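Statotton workshop opens its home-built sorting arm to the public after a winter of evening work

By Dinesh Abeysekara
Mar 30, 2022

The Statotton Shared Workshop is very pleased to announce that its members' robot arm, known to everyone in the building as Givetti, is ready to be seen by visitors, and that the full drawings, parts list and software are being released free of charge for anybody who would like to try building one at home. The arm picks small household electrical bits from a worktop and puts them into trays, and it has been put together entirely by members in their own time, mostly in the evenings and on the odd wet weekend when the garden could be left to look after itself.

Work began in November, when the workshop's repair evenings had become so popular that the shelves of donated leads, adapters and extension sockets were starting to creep out into the corridor. Nusrat Wickramasinghe, who leads the build, had already made a much smaller arm on her kitchen table and offered to bring it in as a starting point. Very little of that first machine survives (the base plate does, and one rather stubborn bracket), but the general idea has stayed the same: a modest arm, a two-fingered gripper, a small camera close to the hand, and software simple enough for a patient beginner to follow.

"I wanted something you could mend with the tools you already own," said Nusrat. "We have had people come in who had never held a soldering iron, and a few weeks later they were arguing with me about cable routing, and usually they were right! It has been a lovely thing to be part of, and I do hope other workshops will take the drawings and change them however they like."

The gripper has taken up more of the group's time than anything else. The members have worked through 20 versions of the fingers, trying different tips and angles, and each one has been tested on the same sort of muddle that turns up in the donation boxes, with cubes, flat strips, plugs and a good deal of flex all lying together.

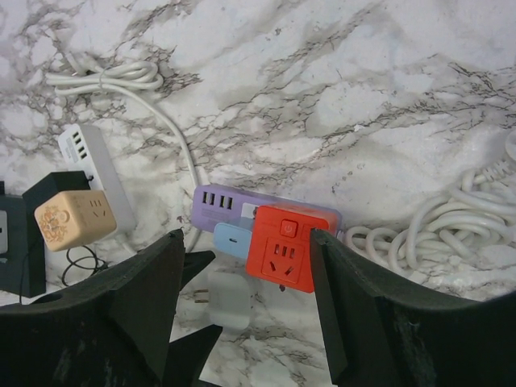

Givetti's gripper over a practice pile of power strips, adapters and coiled cable.

Cable remains the hardest part of the job. A solid adapter more or less stays where it is put, while a coil of white flex can change shape the moment something brushes against it, and the camera has to make sense of it all over again. Over the winter the group logged 1,449 attempted picks, of which 1,023 ended with the right item in the right tray. The rest are all written up in the build notes, in rather more detail than some readers may want, and Nusrat is keen that newcomers should look at those pages first.

The picking software, which the members have named Filtix, runs on an ordinary second-hand laptop. The release also includes Asamoah, a set of printable trays and brackets that clip along the front of a worktop, together with a wiring guide and a step-by-step account of how to set the arm up after it has been moved. The build notes come to 127 pages and will be added to as questions arrive.

Visitors are warmly invited to come along during the usual open evenings, when members will be glad to show the arm working, talk through the build over a cup of tea and let people have a go at the controls. Children are welcome with an adult. Anyone thinking of starting a build of their own may bring parts, sketches or half-finished arms, and there is bench space for those who would like to stay and work.

Press contact: Dinesh Abeysekara, Statotton Shared Workshop | © 2022 Statotton Shared Workshop | Back to top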